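Questions I get asked about running ferrets

I've kept working ferrets for years and these are the things people email me about most. Updated Mar 21, 2025.

**Do I need two?**

I'd say yes. Mine are Zomov and Turano, both jills, and they'd be miserable apart. I work them one at a time, mind you, and the other waits in the carry box grumbling.

**When does your season start?**

I don't go out properly until the cover dies back. September is for checking nets, mending the ones I swore I'd mend in spring, and walking the hedges at Nonness to see which warrens are being used. Last winter we had 165 rabbits off that ground, nearly all of them for one farmer who was losing his barley.

**How many purse nets should I carry?**

I take 40 and usually set half of them. Check the back of the bank for bolt holes — there's always one under the brambles.

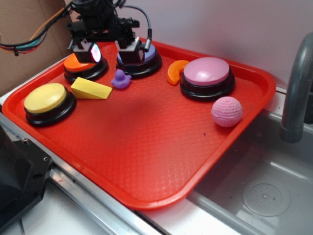

Mockus wrote in to say that 40 is far too many for a beginner, and that a dozen nets and a small warren will teach you more in a morning. Fair point! I did start with fewer, and I spent less time untangling.

**Do I need a locator?**

Please get one. Digging blind is no fun for you or the ferret. Fit the collar at home, check the battery, then check it again at the gate (I've driven back for a battery more than once).

**Can I just turn up and ask a farmer?**

You can, but ring first if you can find a number, and get the permission in writing. Shut every gate and fill in your holes before you leave.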